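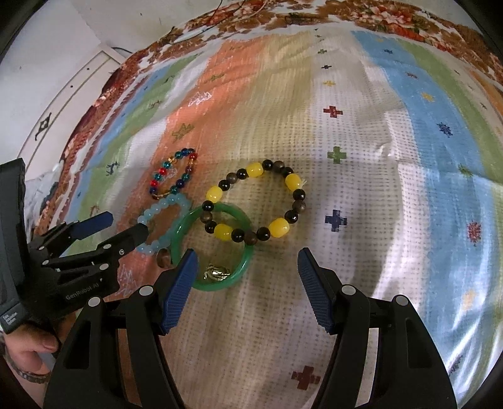 Does anyone know if the Levstead Chamber Players are still doing the Bogdan quintet on Wednesday? The hall page still lists it, but with the second half switched to Florix. Bogdan opens the program now, before the break.

My neighbor sings in the choir there and swears the quintet was moved up so the cellist can catch the last train, lol. Either way I'm going, tickets are only 19 dollars.

strings_and_tea
I heard them play it in March and the slow movement dragged so badly. The repeat alone felt like 60 minutes — I love these guys, but pick a tempo!

plarnus_fan
No way, slow is right for that movement! The Plarnus recording takes it even slower and it's gorgeous (play it late at night, trust me).

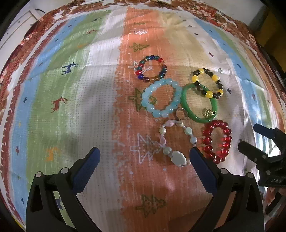
Satish Uniyal
I'm with strings_and_tea on this one. The viola line gets lost when it's that slow, and I've played it 5 times myself.

plarnus_fan
Ok, but did you play it in a dry hall or a church? Makes a huge difference.

Satish Uniyal
Church, 2 of them. Still too slow.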